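Home | Courses | Handouts | Reading Room | Contact

Posted in June by the course tutor, Trindness Evening Classes
Shares 3 | Comments 2

Drawing Rooms in Perspective: Handout for Session 3

Welcome back, everyone, and what a pleasure it was to see so many sketchbooks already getting a bit battered around the corners. Last time we spent nearly the whole evening on the horizon line, and I know a few of you went home muttering about it, so I'd like to begin by going back over that ground before we get to tables, floors and the rest of the furniture.

The horizon line is your eye level. If you sit down, it sits down with you. If you climb on a stool (please be careful if you do!) it climbs too. Everything flat that lies below your eye level shows you its top, and everything flat that lies above it shows you its underside, and a shelf exactly at your eye level shows you nothing but its front edge, like a ruler held out straight. Try it at home with a kitchen cupboard and a book. It takes a minute and it does more good than a page of me explaining.

Now, one-point perspective. We use this when we are facing the back wall squarely. The back wall stays a plain rectangle, its verticals vertical and its horizontals horizontal, and all the lines running away from us meet at a single vanishing point on the horizon. Draw the back wall first, quite small, and put your vanishing point somewhere inside it. Then run four lines from that point out through the corners, and there is your room, floor, ceiling and both side walls. I still get a little thrill from those four lines, I must say.

Tables come next. Think of a table as a glass box with the sides left out. Draw the whole box lightly, top and bottom, and only then decide where the legs go. People who draw the top first and hang the legs on afterward nearly always end up with a table that is standing on tiptoe at one corner. The Storkero workbook has a good page of box exercises if you want more practice, and there are copies in the Reading Room.
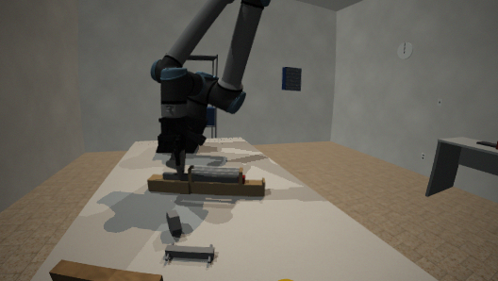
One reader of last term's version of this handout, Gökçe, wrote in to say that tiled floors had always defeated her, and that what finally helped was drawing the diagonal before any of the cross lines. She's quite right, and I've moved that step forward because of her note. Mark even spaces along the front edge of the floor, and take each mark back to the vanishing point. Then draw one long diagonal from a front corner across the floor. Wherever it crosses one of your receding lines, rule a horizontal. Your tiles will shrink properly as they go back, with no guessing at all.

A word on shading, as we'll need it next time. Pick one light and stick to it. Give each wall its own overall tone before you touch any detail, even if the walls are all the same color, and let the corners be made by the change of tone. A hard pencil line down a corner tends to flatten things. I use the soft Huvel pencils, though any soft pencil you have in the drawer will do nicely.

For next time

Draw the room you eat in, facing one wall, with at least one table in it. Spend 15 minutes on the construction lines and stop when the time is up, even if it feels unfinished. Then do it again from a lower seat and see how much of the tabletop you lose. Bring both drawings, please, and don't rub out the construction lines, however untidy they look! We'll start with the low ones, pinned up side by side, and then go on to two-point perspective after the tea break.

Previous handout | Next handout | Back to top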